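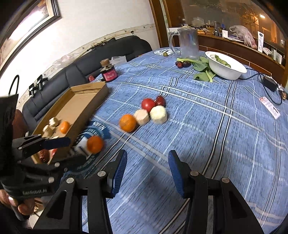 Written by the Learning Pages editor at Flerkley Workshop
For readers from 8 to 12 years

How do we choose a good gripper?

Pick up a grape with your finger and thumb. Now pick up a big orange. Did you think about it? Probably not. Your hand opened to the right size, and your skin felt when to stop pressing.

A robot has to learn all of this, and it needs a tool for holding things. This tool is called a gripper. At Flerkley we try different grippers on the same small jobs, and then we compare them. In this page I will explain how we do it.

Two fingers are enough for many jobs

You have five fingers on one hand. The gripper on our fruit table has only two fingertips, and they face each other. When they come together, they pinch the thing between them. When they move apart, they let it go.

Look at the blue pads on the fingertips. They have small ribs, like the bottom of a sports shoe. The silver pins are the joints. Your fingers have joints too, but you can't see them because they are under your skin.

These are hand-held grippers. A person holds the gripper and does the job with it, and a robot can learn from this later. Two grippers can work together, one for each hand.

Why fruit?

Fruit is a difficult test, and it is also cheap. A tomato is smooth and can slip. A mandarin is round and likes to roll away. A cherry is so small that the fingertips must almost touch before they hold it. Leafy vegetables are maybe the worst, since they bend and one leaf pulls the next leaf with it.

A box makes the job more difficult again. In the middle of a table, you can come to the fruit from any side. Next to the wall of a box there is less space, and the gripper can bump the cardboard before it reaches the fruit.

The Darus pads and the Machala pads

Last July we compared two kinds of pads. We gave them names, so that we don't mix them up in our notebook. The Darus pads are soft. The Machala pads are harder and thinner.

Each pad had to do 100 lifts. One lift means: close the gripper, raise the fruit, hold it, and put it down gently in a new place. If the fruit fell, the lift didn't count. If the skin of the fruit broke, it also didn't count.

The Darus pads dropped the fruit 13 times. The Machala pads dropped it less often, but they left marks on the tomatoes. So which one is better? It depends on the job. For walnuts I would take Machala. For tomatoes I would take Darus, and I would move slowly.

A fair test

When you compare two things, change only one of them. We used the same table, the same kinds of fruit and the same person for both pads. If one person tests the first pad and another person tests the second, you can't know if the pad was better or the person was.

Our next test is called Hellirine. It will have 500 lifts, and the fruit will be mixed with small bottles and bags - this will take us many afternoons.

Try it at home

You need kitchen tongs, two rubber bands, a bowl and some fruit. Ask an adult before you take the tongs.

First, move the fruit into the bowl with the tongs only. Write down how many times something falls. Then wrap one rubber band around each tip of the tongs and do it again with the same fruit. Was it easier? Try also with your other hand, and with one eye closed.

Words to remember

Gripper: the part of a robot, or a tool, that holds things.
Pad: the piece on the fingertip that touches the object.
Joint: a place where two parts meet and can turn.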